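Linen day at Skulon, Zelside - visit notes

Got there late, bus from Lundgren sat at the crossing forever. Missed the coffee and the welcome talk. Went straight up to the folding room.

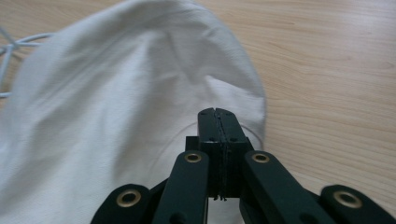

So, Skulon. They wash and finish table linen and bedding for hotels and restaurants, plus a small line of their own that they sell out of the front shop. Open house is once a year. Free, but you sign up for a slot on the website and the slots go fast. Mine was the second one of the morning, group of 12, which felt like the right size for those hallways.

Washing floor first (well, second for me). Loud. They hand you foam earplugs at the door, take them. Big drum washers down one wall, dryers opposite, carts everywhere. Our guide said they put through 2,000 napkins on a normal day and a lot more in June when the weddings start. Sorting is all by hand. Wine stains in one cart, candle wax in another, lipstick gets its own. I asked about turmeric and got a long sigh.

Temperature chart on the wall says 73 for the whites, that's Celsius, the machines are imported. Somebody in the group copied the whole thing down. I only got the one line.

Then ironing. Long roller press, two people feeding and two catching. The smell in there is great - hot cotton, bit of starch. You stand behind a yellow line and it's warm enough that I was carrying my coat by then. Tablecloths go in damp, straight out of the spin, they don't dry them all the way first. I've been doing it wrong at home for years. Bone dry and then fighting it with a spray bottle.

Folding was the part I came for. They let you have a go, everybody gets a piece of white cloth and a spot at a table. Lay it flat, smooth from the middle out with the side of your hand, find the hem, fold hem to hem. Not corner to corner!! Corners stretch, hems mostly don't. Then in half again and turn it so the fold faces you. Mine came out crooked the first time, second time crooked the other way. Third try passed. The woman next to me did a perfect one right off and then folded hers again for fun.

Tip I wrote on my hand so I wouldnt lose it: change where the fold goes every few washes or the cloth wears thin along the crease. Applies to sheets too.

The mending corner was closed off for the day, which was a shame. Could see the thread rack from the door and a stack of cloths with little tags pinned on. Would of liked ten minutes in there.

Shop after. Seconds are in bins by the register, mostly napkins with a pulled thread or a wonky hem. I got 3, plain white, and a dish towel from the Grerneck line - heavier weave, gray stripe. Cash or card both fine. Bags are extra so bring one.

Practical stuff. Closed shoes, they will turn you away in sandals. Stairs up to folding are steep but there's a freight elevator if you ask at the desk. Parking is tiny. Restrooms only on the ground floor. Whole thing runs a bit over an hour, longer if you get into the folding like I did and have to be moved along.

Bus back was on time.

Posted February 28, 2025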